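Karkel Hand-Held Gripper, Shared Workshop Build
Equipment page — Vadley Community Workshop

Item type: hand-operated parallel gripper, build kit and loan units
Status: available to members who have completed bench orientation
Loan period: 7 days, renewable once
Location: Vadley workshop, electronics bay, cabinet 4

Overview

The Karkel is a two-finger gripper held and worked by hand. Members build it at the workshop from printed and purchased parts, and the finished tool may be used at the bench or taken home. It is intended for members who are developing automated handling projects and wish to record how a task is done by a person before attempting it with a powered arm. The fingers on the hand-held unit match those on the workshop's Osagie bench arm, so a grip that has been tried by hand can be repeated on the arm without changing parts.

The workshop maintains units for left-hand and right-hand use. They may be borrowed singly or as a pair. Members working on two-handed tasks should reserve both units at the same time, as the cabinet is frequently empty in November when the winter projects begin.

Construction

Each finger is carried on a pivoting linkage and faced with a soft pad. The linkages are mirrored, and the two fingers close toward each other at an equal rate. The handle contains a return spring and a trigger. There is no motor in the hand-held version.

Replacement pads are supplied by Jirkason and are kept in the drawer below the cabinet. Pads should be changed when the surface has become shiny or when a light object turns in the grip. Pivot pins are to be checked before each loan. A pin that can be moved with a fingernail must be reported to the desk — please do not glue it.

Use at home

Most household trials concern ordinary items: cups, packets, wrappers, cloths and small containers. Clearing a table into a lined bin is the recommended first task. It calls for a range of grips, from thin packaging that folds to hollow plastic that gives under pressure, and it requires no special preparation of the room.
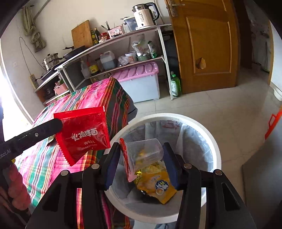
Members are advised to begin slowly and to complete the same task 30 times before changing the layout. The position of the bin should be marked on the floor with tape. Trials carried out in a furnished room are of more value to the Osagie arm project than trials on a cleared bench, and members are not asked to tidy shelves or counters beforehand.

The gripper is not to be used with knives, glass, open flame or hot liquids. Maximum object width is 8 centimeters with the standard pads. Food residue must be removed from the pads with a damp cloth before the unit is returned. The linkages must not be placed under running water.

Building a unit

Members may build a unit of their own at the Vadley workshop. The build takes two evening sessions, beginning at 6:30 p.m. Printed parts are prepared in advance by the workshop. Fasteners, pads and springs are issued at the first session, and trigger adjustment takes place at the second. Participants should bring a small screwdriver and safety glasses.

Units built in the sessions become the property of the member. They are not covered by the loan agreement, although pads and pins may be purchased at the desk at cost.

Supplied with each loan unit

Gripper with pads fitted
One spare set of pads
Hex key for the linkage pins
Wrist strap
Printed log sheet

The log sheet is to be returned with the unit, including where no trials were completed. Entries should state the objects handled, the number of attempts and any drops.

Reservations

Reservations are made at the front desk or by means of the equipment calendar. A unit that is not collected by 8 p.m. on the reserved day is released to the next member on the list. Damage should be described on the return slip — normal wear to pads is not charged.

Related equipment: Osagie bench arm; Karkel desk stand; Jirkason pad set, standard and wide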